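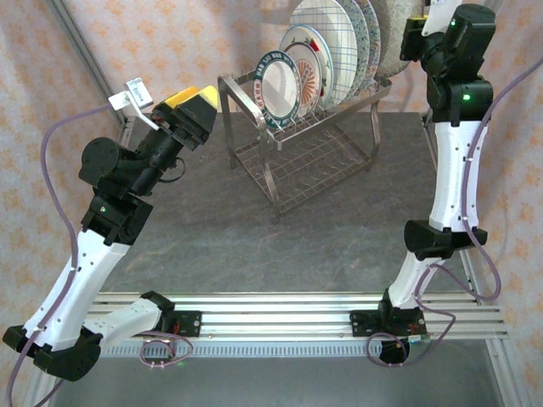 jirngate_40

Hello everybody. I want to ask about mixed plates in a two-tier rack. My plates do not come from one set. One has a dark blue-green rim with a small pattern, one has a red-orange rim and a kind of fan in the middle, one is big and plain white, and so on. I stand them upright on the upper tier with the smaller ones at the front. They lean back a little and overlap, and I am not sure if this is good for drying. Should the big white one go at the front?

Kurnham
Big ones at the back, always. You want to reach the small plates without lifting anything over them.

potsandlids302
I don't agree with Kurnham. With big plates at the back the air does not come between them so well. I leave one slot free after each plate and it takes nearly 40 minutes until I can put them away.

Kurnham
One slot free is fine if you live alone. We are 3 at home and we wash after every meal. Where should I put the rest, on the floor?

jirngate_40
The slots are narrow, so I can try with a free one, but then the bowls must go on the lower shelf. Is it bad if the plates drip on them?

Rennie
Put the bowls upside down and it does not matter. I would worry more about the table. Is there a tray under yours? My old Rotance rack had none and left 2 marks on the stone — they never came off completely.

jirngate_40
No tray. I wipe the top in the evening, but maybe I will lay a thin towel under the legs.

potsandlids302
Not a towel, it stays damp all night. Buy a flat tray with a small edge.

Kurnham
A towel is okay if you change it. I have done this for years.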